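Setting up your Plomico shared drive at home
Part 2: Getting the old PC ready

I wrote this guide for my neighbors in Nelside after Hyun-seo Moon talked me into putting all our family photos in one spot. It covers version 21 of Plomico, so if your menus look a bit different, don't panic — the names have mostly stayed put.

Before you start

Pick a computer you don't need for anything else. Mine is an old desktop, and it does fine. You'll also want a network cable, a USB stick you can wipe, and a free evening.
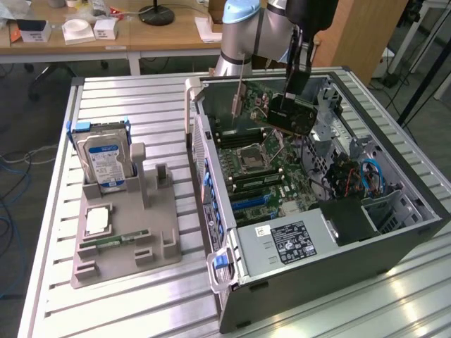

Caution: the installer erases the drive you point it at. All of it! I lost a folder of recipes this way in April and I'm still retyping them. Copy anything you care about somewhere else first.

1. Download the installer on your everyday computer and write it to the USB stick. It took mine roughly 15 minutes.

2. Plug the old PC into your router with the cable. You can switch to Wi-Fi later, but the setup screens won't look for it.

3. Start the PC from the stick. If it goes straight to the old system, restart and open the boot menu (the key is usually shown on the first screen, and it goes by fast).

4. Choose "Home server" when it asks. The other option, "Office," wants a login for every single person, guests too.

5. Give the machine a short name with no spaces. I called mine fivthorpe, all lowercase, after the street I grew up on.

Note: write the admin password on paper. There's no reset link, and a reinstall means going back to step 1.

6. When the finish screen comes up, pull out the stick and let the PC restart. Leave it alone until you see the address line — mine ended in 143, and yours will be whatever your router hands out.

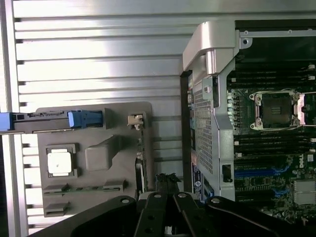

Adding your first folder

Go back to your everyday computer and type that address into your browser. Log in, click Folders, then New, and call it something plain like Photos. Tick "Everyone at home can add files" and press Save. I started with 287 pictures as a test batch before moving the rest over.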